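Harju House Rentals: Questions We Hear Most

Last updated Jul 6, 2018

Thank you so much for thinking of us! We've tried to put everything folks write in about on one page, and if yours isn't covered, the office is always glad to hear from you.

How do I book a room?
Send us a note through the contact form with your dates and how many people are coming, and we'll write back with what's open. A deposit of 200 dollars holds the room for you, and it comes back to you after checkout as long as the place is in decent shape (we are not picky about a crumb or two, we promise).

What are the rooms called, and how big are they?
There are two. Vavgate is the larger one, on the ground floor, and it seats 32 at tables. Drilgate is upstairs, 382 square feet, and people love it for sewing days, tutoring and small family get-togethers. If you can't decide, come by and stand in both of them for a while. That's what most of our regulars did the first time.

Is there parking?
Yes, behind the building, and it's free. When the lot fills up there is more on Vureck Street, 300 feet down the hill, and it's a pleasant walk unless it's January, when we'd ask you to wear good boots.

Can we bring our own food?
Please do! Potlucks, bakery boxes, your aunt's casserole, all of it is welcome. There's a small refrigerator you can share with the other room, so put your name on anything you'd be sad to lose.

Can we decorate?
Tape and string are fine. Please skip nails, glitter and candles. We still find glitter from a baby shower we hosted years ago, and it was a lovely shower, but still.

What if we have to cancel?
Let us know two weeks ahead and you'll get the whole deposit back. With less notice than that, call us anyway and we'll try to find you another date.

What do we need to do before we leave?
Not much. Toss your trash, wipe the tables, turn off the lights and lock up. Leave the key in the drop box by the front steps, and have a safe trip home.
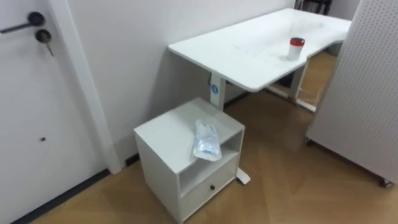
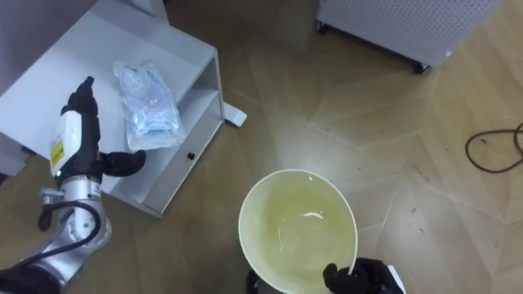
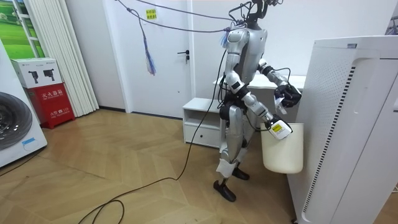
Indoors at Harju House. The first picture shows a key in the door lock.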